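Plotby Wall Storage System
Set-up guide, section 4: Hanging the panels and deciding what goes on them

Read this section before you drill. The leaflet in the Biltora hardware bag says the job takes 15 minutes. We have never managed it in that time, and we have hung a lot of panels.

4.1 Check the wall

1. Knock along the wall and mark the studs with pencil. A stud finder helps, though the cheap ones will happily report a stud in the middle of bare drywall. Confirm each mark with a thin nail before you trust it.
2. Look for outlets and switches above and below the area. Cables usually run straight up or down from them. Usually.
3. Hold a long level against the wall. If you see a gap behind it, plan on shims.

Caution: Turn off the power to the room at the breaker before drilling. Do not rely on a detector alone.

Note: The drywall anchors in the bag are fine for a calendar. For a loaded panel, screw the spacer strips into studs or use masonry plugs in brick.

4.2 Hang the panel

1. Screw the top spacer strip to the wall and check it with the level after each screw.
2. Fit the lower strip the same way, lining up the ends.
3. With a second person holding the panel, drive the two top corner screws. Leave them a half turn loose.
4. Add the remaining screws, then tighten all of them by hand. A power driver will pull the heads right through the board.
5. Push down on the panel with both palms. If it moves, take it off and find out why. More screws will not fix a strip that missed the stud.

Two panels can be hung one above the other. The joining strip sold separately (part 303) is said to hide the seam. It also adds a second seam, so we leave it off.

4.3 Place the hooks

The planning sheet in the box asks you to draw an outline around every tool. Skip it. Outlines look great for a week – then you buy a different pair of pliers. Put up fewer hooks than you think you need and live with them for a while.

1. Lay your tools on the floor and pull out the ones you used in the last month.
2. Give those the middle rows, between waist and eye level.
3. Hang wide or awkward items near the edges.
4. Stand screwdrivers and other narrow tools in a cup. One hook per screwdriver eats up the board.

A black cup on the pegboard, with an orange and black screwdriver standing in it, takes up little width and leaves the wire hooks to its left for other things. 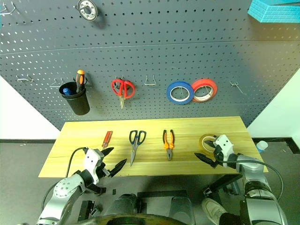 4.4 Stop the hooks from falling out

1. Push each hook in at an angle, then let it drop flat against the board.
2. Lift the tool off slowly. If the hook comes with it, the wire is too thin for the hole.
3. Swap it for a thicker hook, or fit a locking clip (part 733) over the base.

Caution: Do not glue hooks in place. The Ots adhesive pads are advertised as removable. Ours took the surface of the board with them.

4.5 After the first week

Tighten the corner screws once more and check the level. If a panel has sagged, unload it before you adjust anything. Spare screws and spacers are listed under kit 797 in the Cluditz parts catalog.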